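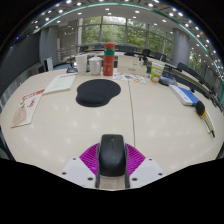
Stop memorizing openings

I played 4 rapid games at the Clorbridge open night last month and lost three of them out of "book" positions. Meaning I knew the moves. Knew them cold. Then my opponent played something that wasn't in the file and I sat there like a man who has been handed a baby.

So, an opinion, typed fast before I have to leave for work. Club players under, say, expert level should quit learning opening lines. Not cut back. Quit, for a season at least. Put the time into endgames, and mostly into rook endgames, the ones everybody skips.

I know how this sounds. Every few years somebody writes this column and then goes right back to buying a repertoire on the Caro-Kann. I have done it myself. Twice. The last one was a Momell course, 1000 positions to drill, with a little green bar that fills up as you go. I got the bar full in June. Felt great. My rating moved two points, down.

What the drilling gave me was speed for eight or nine moves. I'd bang them out and look at the clock and feel like a player. Then move ten and no clue where the knight goes, because I never had to decide where the knight goes, the file decided. And I'd burn all the time I had saved and then some.

Compare that to the one winter I had no internet in the apartment and only an old rook endgame book with the cover gone. Lucena, Philidor, cutting off the king, checks from the side. Boring stuff. I went through maybe half of it. And for a year after that I was saving games I had no right to save. Rook and two against rook and three, all on one side, opponent a much better player, and he just could not get anywhere. I kept my rook behind and checked and checked. He offered the draw with a face on him.

That knowledge doesn't go out of date either. Opening theory does. The line you learned in the Najdorf is refuted by some engine on a Thursday night – ok whatever night – and now you need the new file. The Philidor position is still a draw. It was a draw when my grandfather played.

The usual answer is "but I never reach an endgame, my games are over by move 25". I hear this at the Citholm club all the time. Two things about it. One, they're over because somebody hung a piece, and no opening course fixes that. Two, you do reach them, you just don't notice, becuase you agree a draw or resign right when they start. Go back through your own games. I did it with my last 100 and was embarrassed. Lots of dead drawn rook endings where I shook hands a pawn down and thanked the guy. Half a point given away, over and over.

And the part people really don't like hearing. Endgame study makes your middlegame better. You start trading on purpose. You look at a position with queens and two minor pieces each and you think, ok, if all this comes off, who's happy? Before, I traded when I was scared or when I was bored. Now there's some reason behind it. Not always a good reason.

Fair objection from the other side: you have to play SOMETHING on move one. Sure. Pick a setup. The London, the Colle, whatever, play e4 e5 and develop your pieces toward the middle. Know the couple of traps that lose on the spot. That's an evening. If you get a slightly worse position by move twelve, fine, so what, your opponent at this level will give it back by move fifteen. Mine do. I certainly do.

There's an exception for kids on a serious track with a coach, and for anyone playing correspondence, where it is a whole different sport. And if you simply enjoy openings, if reading thirty moves of the Botvinnik is how you relax, go ahead, it's a hobby. Just don't call it training and then complain about the rating.

What bugs me is the selling. The Byun site has a front page full of "crush them with" this and that, every gambit under the sun, and I scrolled a long time before I hit one endgame title. Can't blame them I guess. Nobody clicks on "hold rook and bishop pawn vs rook". But a beginner sees that page and figures openings is what chess study is.

Clubs could push back a little. Citholm used to run an endgame hour before the rapid, set up a position, pair people off, play it out, switch colors, play it agian. No lecture. It got dropped for blitz. I'd take it back tomorrow, and I'd bring the positions myself.

My own plan till spring: 2 rook endings every morning with coffee, played out against the engine, no takebacks. No opening files. I already deleted the Momell app, which hurt more than it should have, with the green bar and everything. Next open night I'm playing the London as White and answering e4 with e5, and if anyone from Clorbridge wants to prepare for me, well, now you know.

30/09/2020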